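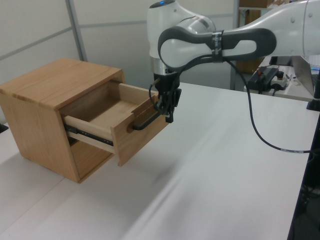 Surkbridge Home Repair and Reuse Project
Progress report to the Prieto Fund, second period
2026-10-28

1. Where we are

The grant pays for two things: repairs in the homes of older tenants on the Patoda estate, and the reuse store on Nultell Street. The repair work is slightly ahead of plan. The store is behind, mostly on account of the roof, which is covered in section 3.

We finished 278 repair visits in the period. The target was 250, but the target assumed a mix of small and large jobs and we have had more small ones than expected. Counted in hours, we are close to where we said we would be.

2. Repairs in homes

The most common requests were dripping faucets, doors that stick, loose stair rails and kitchen drawers that no longer run. Stair rails go to the front of the line. A tenant who reports a loose rail is now seen within four working days, down from nine in the first period. Everything else waits an average of 16 days. We would like to get that under 14 and think it can be done once the second van is back on the road.

Drawers and cabinet doors take longer than people expect. The kitchens in the older Patoda blocks were fitted over many years by different contractors, and slides bought for one kitchen often do not fit the one next door. In August we started carrying three lengths of slide on the van. Return visits for this kind of job have dropped since then, although we only have a few weeks of good records and would not want to make too much of it.

We turned down 31 requests. Most were for electrical work, which we are not licensed to do, and a few were for damage that the landlord is required to fix. In those cases we helped the tenant fill in the landlord's form. Several have told us that the landlord has still not come out. We have raised this at two of the quarterly estate meetings and will raise it again.

3. The reuse store

The store opened six weeks late. The roofer found rot along the back gutter and the work could not be put off. The repair came to $3,171, and we paid for it out of the contingency line with your written approval. That leaves $900 in contingency for the rest of the year. It is thinner than we would like going into winter.

Since opening, the store has taken in more furniture than it can sell. Tables, chairs and chests of drawers move quickly. Large wardrobes and sofas do not – people ask about delivery, and we cannot offer it with one van. We have stopped accepting wardrobes for now and put a notice on the door. Sofas are accepted only if the fire label is still attached.

Prices were set too low in the first two weeks. Dealers were buying the better pieces in the morning before local people got there. We raised prices on those pieces and now give tenants with a Patoda rent card a discount of up to 50 percent. The dealers still come, but less often.

4. Training

Eight people started the bench course and six finished it. One left for a full-time job and one moved away. The course covers measuring, gluing, replacing hinges and slides, and basic finishing. Feedback was good on the practical side. Two people said the safety session was too long and should be split over two mornings, and we will do that next time.

We had planned a second course this fall. It is now set for the new year, as the workroom behind the store was full of stock while the roof was open.

5. Money

Wages and van costs are on budget. Materials are over by four percent, nearly all of it lumber and screws. Store income is below forecast because of the late opening. The full table is in the attached spreadsheet, with receipts for the roof in the second tab.

6. Next period

– Second van back in service, with a rack fitted for longer boards
– Waiting time for ordinary repairs under 14 days
– Second bench course advertised and filled
– A decision on delivery, including what we would need to charge

We would also like to discuss moving $600 from the publicity line to contingency. The publicity money has hardly been touched, as most tenants hear about us from their neighbors. If this can be agreed by email, we will make the change in the next budget sheet.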